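Collbridge Table Games and Small Crafts Board
Forum > Making and Mending > Painting and finishes

Topic: Matt green on a wooden ball, how to stop the shine coming back

Nelly_U
Good evening to all. I write from my second language so please forgive some sentences.

I am repainting a set of balls for an indoor bowling game which my aunt kept in a cupboard since before I was born. They are wooden, 40 mm, and the old varnish was yellow and sticky. I took everything off with paper, first 120 and then 240, and I painted them with Vernenis matt in the green. The first coat was beautiful. After the second coat one side is matt and the other side has a shine, like an apple. I waited one night between the coats.

Is it the paint, or is it me? I would like to finish them before my brother comes with his children.

satish_n
Which Vernenis, the tin or the spray? They are not the same thing at all. The tin has the flatting powder sitting at the bottom and if you do not stir it for a good 5 minutes the first ball gets thin shiny stuff and the last ball gets mud.

Nelly_U
The tin. I stirred it, but maybe two minutes, with a lolly stick.

satish_n
There you are then. Get something flat and wide, an old butter knife is good, and scrape the bottom. Don't shake it, you will get bubbles and on a ball they show.

Fakby_fan
Sorry but I disagree with Satish. I used the same tin for a whole croquet set and never stirred more than a minute. Patches of shine on a ball come from handling. You turn it in your fingers to see if it is dry, and the skin polishes it. Look at where the shiny side is. I bet it is where you hold it.

satish_n
Two minutes with a lolly stick and you blame her fingers?

Fakby_fan
I blame both if you like. But she said one side, and stirring does not choose a side.

Eusebio R.
How are you holding them while they dry, Nelly? This matters more than the stirring in my opinion. If the ball is sitting in an egg cup the bottom half dries slower than the top half and the finish will be different. I put mine on three pins pushed in a piece of cork. You get three tiny marks which you can touch with a brush later.

Nelly_U
I had them in bottle caps! So the bottom was closed from the air. Eusebio, I think you have found it, but I will also stir with the knife, so everybody is content.

I have ordered new pins. I will sand the shiny one and begin again.

hoiyan
A small thing about sanding back. If you use 240 on a matt paint the scratches will show through the next coat, at least in green they did for me. Go to 400 and use it wet, very lightly, then leave the ball to dry completely. Wood under paint can drink the water if there is any small hole in the coat.

Also please look at your ball in light from the side, on something pale. On my brown kitchen table I thought everything was perfect. On a white surface near the window I could see every brush mark. The shadow helps also, because if the ball has a flat place the edge of the shadow goes strange when you roll it.

Eusebio R.
Yes to the white table. I do mine on the back of an old shelf.

hoiyan
I am adding my green so that Nelly can compare the level of shine. For me this is matt enough. The light spot at the upper right is soft, it has no hard edge. When the paint is satin you get a small bright spot with a sharp border. 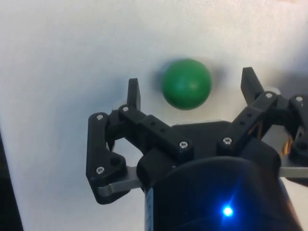 Green ball, matt finish, pale table top.

Nelly_U
Thank you Hoi-yan, this is exactly what I would like to have. Mine is nearer to this on the good side, and on the bad side the spot is small and hard like you say. Now I know what to look for. What is the name of your green?

hoiyan
Tufa, number 914. It is a chalk type of paint, so it is flat without any powder to stir. But it needs a wax or a clear matt coat on top if people will play with it. Without protection it marks even from a fingernail.

Fakby_fan
And the clear coat will bring the shine back, which was the original question. I would not put chalk paint on a ball that hits other balls. It is for bedside tables.

hoiyan
I have used it on game pieces for some years and I am content. One thin coat of dead flat clear, put on with a sponge. It darkens the green a little, this is true.

satish_n
I'm with Fakby_fan on this one, for once. A ball takes knocks all day. Enamel underneath, and accept a little shine. The old sets were glossy anyway. If Nelly's aunt had hers from new they were surely shiny, so why fight it?

Nelly_U
They were shiny, yes. But the room where we play has a lamp very low over the carpet, and with the shiny balls the children say they cannot see the colours from the far end. So I prefer matt. Also I simply like it more — I should say this also.

Efrain E.
Good reason. I have the same problem with a low lamp. My advice is to paint only one ball completely, with all its coats, and knock it against an unpainted one on a towel. If the paint chips, you have lost one ball and not the set. I did all of mine together in 2000, the whole set, with a paint that I liked very much in the tin, and by Christmas they looked like old potatoes.

Fakby_fan
What paint was it?

Efrain E.
I don't remember the name, it was left over from a garden bench. So not a scientific test.

Eusebio R.
Efraín is right about the test ball. And leave it a full week before you knock it. Dry to the touch is one thing, hard is another. Warm cupboard is good, on top of the radiator is bad.

Nelly_U
A week is long but all right. My plan now:
sand with 400 wet, let dry
stir the Vernenis with the butter knife
two thin coats, on pins, without touching
wait one week and knock

If it chips I will try the Tufa with the clear coat on another ball. Please tell me if something is wrong in this order.

satish_n
Wipe off the dust after sanding. A slightly damp cloth, no fluff. Otherwise fine.

hoiyan
And turn the ball on the pins between the two coats, so the marks are not at the same place two times.

Fakby_fan
Gloves when you turn it!

Nelly_U
Gloves, yes. I have the thin ones from the hairdressing box.

One more question that I forgot. The balls have a small line around the middle, cut into the wood, almost one millimetre deep. The paint fills it. Do I clean it while the paint is wet or cut it again afterwards?

Eusebio R.
While wet, with a cocktail stick, and wipe the stick every time. If you cut it afterwards the edge will lift and then it peels from there.

Efrain E.
I did it with thread. Pull a piece of cotton thread around in the line, once, and throw it away. You need to be quick.

satish_n
Thread leaves fluff. Cocktail stick.

Efrain E.
Not if you wax the thread first.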